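Floor heating under engineered oak, is a rug OK?
Flooring and Subfloors

hkrishnan
Posted Saturday, 7:40 am

I have a Hetura hydronic system under floating engineered oak in a 341 sq ft room. The floor sensor is in conduit between two loops, near the middle of the room. The plank supplier caps surface temperature at 81 F. The heating installer says rugs are fine. The supplier's sheet says "avoid insulating coverings" and gives no tow or R value. I want a rug under the work table. What limit do people use?

Gedby_Floors
Posted Saturday, 8:15 am

Add up the resistances. Your plank is probably R 0.6 to 0.7 depending on thickness. A flat-woven rug with no pad adds less than R 1. A thick wool pile on a felt pad can add more than R 2, and at that point the wood under it sits well above the temperature of the open floor for the same water temperature. Skip the pad or use a thin open mesh one.

ploditz
Posted Saturday, 9:02 am

Disagree with leaving it at R values. The sensor position matters more. If the rug covers the sensor, the controller sees the warm spot and throttles early, so the room runs cool but the wood is protected. If the sensor is in open floor, the covered area overshoots and the controller never knows. I have seen gaps open up at the end joints in exactly that footprint.

hkrishnan
Posted Saturday, 9:30 am

Layout below. Rug goes in on the diagonal, table on top of it, planks open on all sides. Rug is flat weave, no pad.

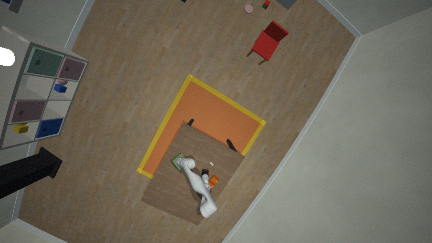
Anitha Pinto
Posted Saturday, 10:11 am

I would not worry about a flat weave. Mine has been down for two winters on the same type of plank with the supply water at 95 F and there is no gapping. Humidity did more damage than heat ever did. Keep it between 35 and 55 percent.

ploditz
Posted Saturday, 10:26 am

One floor is not a test. What is your sensor covered by?

Anitha Pinto
Posted Saturday, 10:40 am

Nothing, it is in open floor. I checked under the rug with a contact probe in January and got 3 degrees F over the open area.

Gedby_Floors
Posted Saturday, 11:05 am

3 degrees is plausible for that rug. Set the floor limit to 78 instead of 81 and the covered part stays inside the supplier's number. Check with a probe after a full day at steady output. Infrared guns read the rug, so lift the corner and use contact.

hkrishnan
Posted Saturday, 12:18 pm

Limit is now 78. I will tape a second probe under the rug and log it through December. Still waiting for the supplier to put a figure in writing.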